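Vanthorpe open afternoon: the small-parts room

We drove out to Stirkia in July for the open afternoon at Vanthorpe, where returned computer accessories are checked and put back in stock. 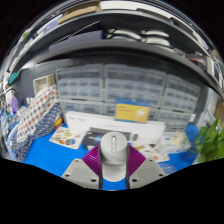 A white mouse over the blue table, with boxes and the grey drawers behind.

The small-parts room was the third stop and the one I liked best. Grey plastic drawer units stand in blocks at the back of the table, and every drawer has a label area on the front. Our guide said the building holds 1,264 drawers, most of them for screws, feet, receivers and battery covers. She let people ask for a part and went to find it. Someone wanted a battery cover for an old keyboard and got one.

Mice are sorted by whether their box came back too. Boxed ones go to the Ova line and are sold again at a lower price. Loose ones go to Arabzadeh, a shop in town that sells them without packaging. Almost 2,000 pass through in a busy month, mostly after the school year ends.

The tour takes 40 minutes and groups are kept to 16. Ours was full — book ahead. Parking is behind the loading dock, and the entrance is on the other side of the building, so allow time for the walk. Coffee was free but the cups were tiny. The sales shelf at the end had cables and a few keyboards. I bought a cable.

Comments

mapleroad: Do they let kids in? Mine would want to open every drawer.

deskdrawer: We went last year and the tour skipped the small-parts room. Glad they put it back.

pat_k: Is the sales shelf cash only?

mapleroad: Found it on their page, kids are fine with an adult.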